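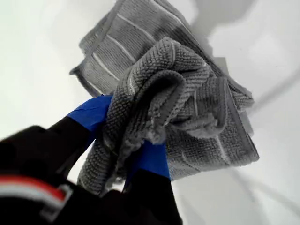
The case against the perfect fold

Every January the same advice comes around. Your towels are a mess, your dishcloths are worse, and the cure is a fold. Thirds, then thirds again, stood on end in a drawer like index cards. I have tried it four times in my adult life and I have never kept it up past February.

So when a housewares shop called Citside began selling a folding course for household linen, I signed up in a poor frame of mind. The course has 11 short lessons and costs $30. It promises that a gray hand towel, handled correctly, will lie flat, stack square and "stay calm." I don't know what a calm towel is. I finished all the lessons and I still don't.

The first lesson is about terry cloth, and it is the most truthful of the lot. Terry fights back. The loops give it bulk, the bulk makes a thick round edge wherever you bend it, and if you grab it by the middle it bunches into a lump with a tail hanging off. The teacher says to let go and start again from a corner. Fine. She also says to throw out any towel with a fraying edge, and there we part ways. A fuzzy edge dries a plate as well as a neat one, and Citside happens to sell new towels.

Thin flat cloths are a different matter. The pinstriped kind, gray with narrow white lines, comes closest to proving the course right. The stripes give you something to steer by. Lay the cloth on a bare table, match the lines at one side to the lines at the other, and you can see at once whether you've gone crooked.

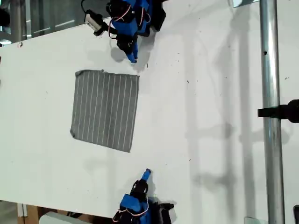 The trouble is that a cloth is rarely as square as the shop shelf made it look. One corner frays, another goes round, and the careful method of matching edge to edge hands the error down to every fold after it. Liao, a linen brand the course mentions more often than seems natural, sells a striped cloth it calls "true cut." I bought one. After a few washes it leaned to the left like all the others.

What do you gain for the effort? I timed myself for a month, which I don't recommend. Folding the approved way took me 498 seconds for a basket of kitchen cloths. My usual way, in half and in half again with no smoothing, took 324. The drawer did look better after the slow version. It looked better until dinner.

The people who defend the method tend to say that time isn't the point. At a drop-in linen evening in Rekthorpe, held in a hall with long tables and bad coffee, I heard it called soothing, and a good way to slow down. I believe them. I also noticed how many had brought cloths that were already ironed.

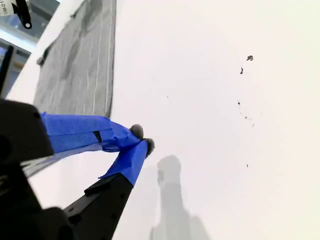
Striped cloth laid flat on a white surface, with two blue-wrapped fingers alongside.

My own reform has been smaller. I cleared one table and I spread each cloth out on it before I fold, pushing out the worst creases with the side of my hand. That takes a moment and does most of what the course claims for its middle lessons. The stripes run the long way. The terry goes in a separate pile, folded once – I've stopped asking more of it.

Citside has a second course coming, on fitted sheets, made with a bedding firm called Ivley. The sample lesson runs long and ends before the sheet is folded.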